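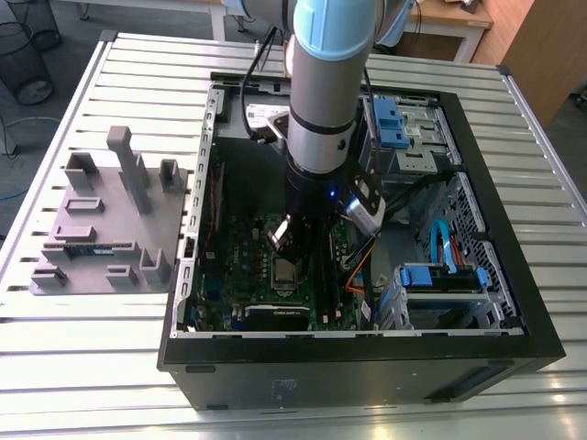 4. Opening up the old tower before you install the backup drive

If you've followed me this far, you have a Troston drive kit, a free evening, and a desktop you don't mind taking apart. I did mine in May and it took me 80 minutes, with a long break in the middle to hunt for a screwdriver (it was in the kitchen drawer!).

1. Copy anything you care about to another disk first. I had 428 family photos that lived only on the old machine, and I didn't breathe easy until they were safe.

2. Shut down, flip the switch on the back, and pull the power cord. Then hold the front button in for a few seconds.

3. Lay the case on its side on something flat and take the side panel off. Mine had two thumbscrews, yours may have a latch.

CAUTION: Leave the power supply closed. It can hold a charge long after you unplug it, and there's nothing in there you need for this job.
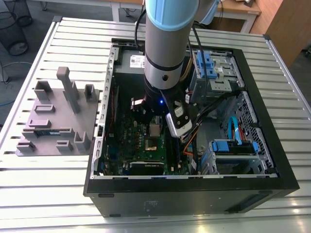 4. Touch bare metal on the case before you reach in, and do it again every time you come back from a break. I skip the wrist strap, but Bleddyn Lougher, who got me into all this, swears by his, so wear one if you have it.

5. Find the drive cage and see how it lets go. Some have screws and some have a plastic catch you squeeze. Go easy on old plastic, it snaps.
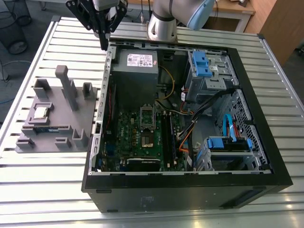 Drive cage with blue release latch, to the right of the power supply.

6. Slide the new drive in with its connectors facing the cables. Push the data cable on until it seats, then the power cable. Neither one should need force.

NOTE: The kit cable is the short one. If it won't reach, Plustarmont sells a longer one, and that's what I ended up using.

7. Put the panel back, stand the case up, and plug in.

8. Turn it on and open the Datport backup program. The new drive should be listed under "Available." If it isn't, shut down, unplug, and push both cables in again, which fixed it for me.

Once it's listed, go on to section 5, where we'll name the drive and set the nightly schedule.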